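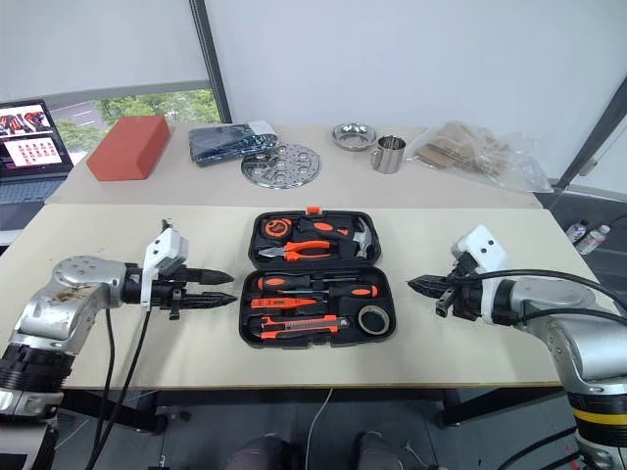
Trilau publishes bench rules for two-armed robot work

ALTVILLE, November – Trilau has published a set of working rules for teams that run two-armed robots at tabletop height. The rules were written at its Gralledell site and tested there over 500 hours of bench work with hand tools and household items.

The document, Bench Practice 621, covers table layout, cable routing and tool handling. Blades must be retracted before a session starts. Both arms must be stopped before anyone reaches across the table, and only one gripper at a time may enter a toolbox or tray.

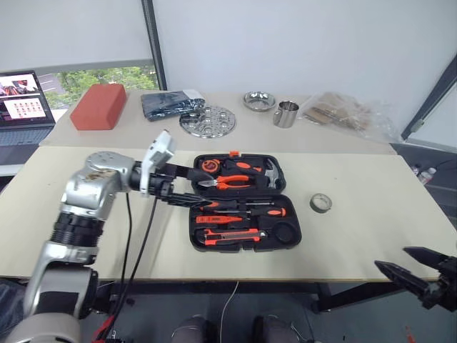 Operators must complete 2 supervised sessions before working alone, and each bench is to be inspected every 3 months. Sites may set stricter limits of their own, provided these are written down and kept at the bench.

Brekke, which supplies training to workshops in the Altville area, will use the rules in its courses from next spring. Copies are free on request from the Trilau press office.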